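How to Wash a White Pillow and the White Shaggy Rug It Keeps Landing On

Posted by Lai-ching Liu on February 11, 2024

At some point I decided that everything soft in the room should be white. I was younger then, and I did not own a rug brush. If you have made the same decision, welcome. You will be doing this every few weeks until you move or give up.

What follows covers a plain cotton pillowcase, the pillow inside it, and a shag rug with a fringe. Set aside an afternoon. The actual work takes 80 minutes and the rest is waiting for things to dry while you pretend to read.

What you need

Mild liquid detergent
White vinegar
Two clean white cloths (a red one will teach you something)
A vacuum with a hose
A wide-toothed comb you will never use on your hair again

Step 1. Pick everything up

Get the pillows and cushions off the floor before you touch the rug. Lift them from underneath with your hand spread flat. Dragging them by a corner strains the seam, and it also sweeps up whatever the rug has been saving. Give each one a good shake, preferably outdoors and upwind.
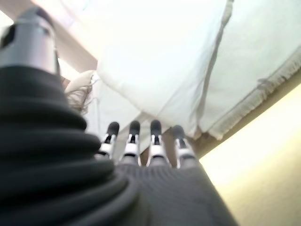

Step 2. Strip and sort

Take the case off and turn it inside out. Check the care label on the pillow itself. If it says machine wash, believe it. If the label has been cut off, wash it by hand in the tub and think about who in your household cuts off labels.

Treat yellow spots with a little detergent and cold water, worked in with your fingers. Leave it for half an hour. Skip the bleach, which can turn some white fabrics yellower than they were to begin with.

Step 3. Wash the pillow

Wash two pillows at a time if you have two, so the drum stays balanced. With only one, put a couple of towels in to keep it company. Use half the detergent you think you need and run an extra rinse. I skipped the extra rinse last August and spent a week sleeping on something that squeaked.

Dry on low, stopping now and then to punch the lumps out. The middle dries last. When you are sure it's done, give it another cycle — you were wrong.

Step 4. Do the rug

Vacuum with the hose alone, no spinning brush, working in the direction of the pile. Stay clear of the fringe. A vacuum will swallow fringe with real enthusiasm, and you will be on your knees with scissors.
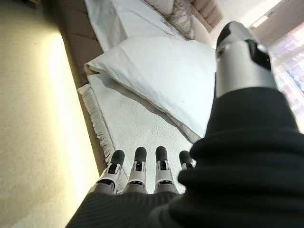

For spots, mix one part vinegar to two parts water and try it on a hidden corner first. Dampen a cloth and blot. Rubbing turns a small stain into a large gray one with felted edges. Blot again with plain water, press with the dry cloth, and keep everybody off it until the pile is dry down to the backing.

Then comb it. Short strokes, tips first, the way you would treat a very old sheepdog. Straighten the fringe with your fingers last.

Step 5. Put it all back

Case on, seam edges tucked into the corners, one firm shake. Place the pillow wherever it is supposed to live. Mine will be back on the rug by dinner.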